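The Plilura Openness Index, reviewed by someone who has to use it

I write a small newsletter on council spending and public contracts, so a tool that promises to rank local authorities by how honestly they publish their accounts is the sort of thing I get excited about at parties. I do not get asked to many parties.

Plilura is a web dashboard with a yearly index attached. It covers 109 authorities and gives each a score out of 100, where a low number means you should keep a hand on your wallet and a high one means the place has at least learnt to upload its invoices. The full version costs 477 a year. There is a free tier, which shows you the league table and then asks for your email address with some persistence.

Setting up took one evening. You choose your areas, tick the subjects you care about (contracts, planning, gifts and hospitality, land sales) and it builds you a page. The page is clean and quick. The search works, and I say that as a person who has spent years on council websites where typing "contracts" brings up the opening hours of the swimming pool.

My own patch, Piltberg, scored 67. Koveck, next door, got rather less, and I could see why within a few clicks: late answers to records requests, a register of interests last touched when the previous mayor was still cutting ribbons, and a run of small contracts that all went to the same supplier just under the limit for open bidding. Plilura flags that last pattern by itself, in amber. I had been finding it by hand with a ruler.

Now the grumbles. The score measures what is published, and a council can publish a great deal without telling you anything. Piltberg gained points for a 2-part procurement strategy that I have read and would not wish on anyone. It gained more for having a whistleblowing policy. Whether a single person has ever dared to use it is not recorded, and Plilura's help page is vague on the matter.

The map view is pretty and useless. The export button gives you a spreadsheet with the dates in American order, so check before you accuse a councillor of signing something in the wrong month. Alerts arrive at four in the morning, for reasons known only to the server.

The best part is the contract trail. Click on a supplier and you get every award across every authority, with the original notices attached. I followed Rathore, a firm that sells storage and cleaning goods to half the region, and had a tidy history of its awards in the time it takes to make toast. Nothing scandalous, I'm sorry to report. Just a lot of baskets.
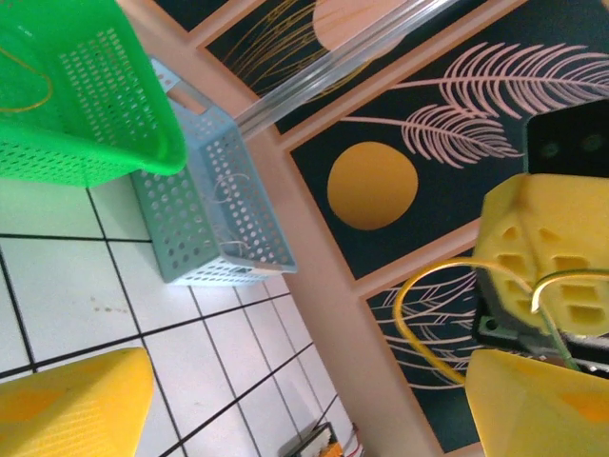 Plastic baskets, green and pale blue, on a tiled floor

Would I pay for it again? For a newsroom or a residents' group with a budget, yes. For one person with a grudge about a car park, the free tier and some patience will get you most of the way. I've renewed, but then my grudge is about three car parks.

Four stars. It loses the fifth for the map.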